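Notebook, November — Andar foreshore path, consultation prep

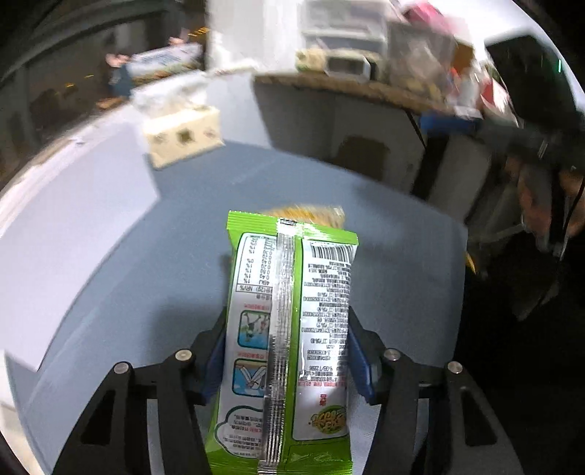

Council wants our display boards by the end of the month, having sat on the draft since autumn. The draft still shows the boardwalk going straight through the Priltitz car park, a route that would suit ducks and very determined cyclists.

Walked the eastern leg again at 7 am with the measuring wheel. Shared path is 3 m wide as far as the boat ramp, then pinches to whatever the tea-tree allows. The grade up to the lookout is the sticking point for wheelchair access: the Chatzigeorgiou drawings have one long ramp and no landings, so back it goes. I've asked for switchbacks. I expect to be told they're ugly.

Submissions to date: 41. Sorted them into piles on the bench.
Parking — by far the tallest
Dogs, for
Dogs, against (same street, by the addresses)
Toilets
One very good hand-coloured map of where the herons nest. Scan this and put it on the board.

Zammont quoted for 70 metres of recycled decking. We asked for the whole northern section, so either they've misread the plan or they know something about our budget. Ring them.

To do: fix the north arrow on board 3, it points at the golf club. Bigger type on the legend. Check the tide figures before anyone prints anything.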